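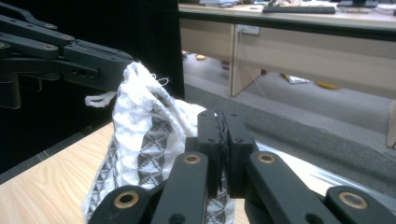
**4.2 Lead images and excerpt length on archive pages**

Archive pages on small publishing sites usually show each post as a title, a short excerpt and a reduced copy of the lead image. The theme sets the size of that copy, and the writer often has no say in it once the theme is installed. Detail in the original is affected unevenly by the reduction. In Figure 1, the brass-colored bushings are set in black arms and differ from them in color, so they can be expected to hold up fairly well at a small size. The small round holes near the tops of the two finger blocks are a harder case, and a theme that serves a heavily compressed copy may lose them. We treated both kinds of detail, color contrast and fine marks, as separate items when we coded lead images.

The sample for this part of the study is the same as in Section 4.1. It holds 1358 posts from blogs and online magazines that used either the Brovidby theme or the Tirkthorpe theme without a custom child theme. We began with a list of almost 2000 posts and dropped those that had no lead image, those whose archive page was switched off, and those where the excerpt had been replaced by a plug-in. Posts behind a sign-in were also left out.

The two themes handle archive pages in different ways. Brovidby crops every lead image to a fixed wide shape and keeps the middle of the picture. Tirkthorpe keeps the original shape and scales the image to the width of the text column. Both themes cut the excerpt automatically when the writer leaves the field blank, but they do so at different points. Brovidby counts words and will stop in the middle of a sentence. Tirkthorpe stops at the end of the first paragraph, however long it is. This led to some very long entries on sites run by essay writers, a few of whom write opening paragraphs that fill a phone screen.

For each post we recorded the theme, the excerpt type (written by hand or automatic), the length of the excerpt in lines at phone width, and whether the main subject of the lead image was still whole after the theme had resized it. Two coders worked apart and then met to settle differences. Most disagreements were over the last item. Pictures with a single object in the middle were easy to code, and landscapes and crowded rooms were not. We added a third value, "unclear," after the first round and recoded the earlier posts to match.

Handwritten excerpts were more common on Tirkthorpe sites. We think this follows from the editing screen, where Tirkthorpe places the excerpt field directly under the title. In Brovidby the field is in a closed panel at the side, and writers who have never opened the panel may not know it is there. We have no usage logs that would settle the matter.

Cropping caused more trouble than we had expected on sites that publish book covers. The wide Brovidby shape removes the top and bottom of a standing cover, and in many cases the title or the name of the writer went with it. Nine of the sites had worked around this by placing the cover on a wide plain background before uploading it. The result was tidy on the archive page but left the cover very small at the top of the post itself.

We repeated the coding on a small set of 10 sites that had moved from Brovidby to Plulden, a newer theme with an adjustable crop point. Older posts kept their old crops until the owner rebuilt the image files, so several archive pages showed a mix of shapes. Any comparison of themes made soon after a switch should check for this. Posts from before the switch are reported separately in Table 3 and are not included in the totals.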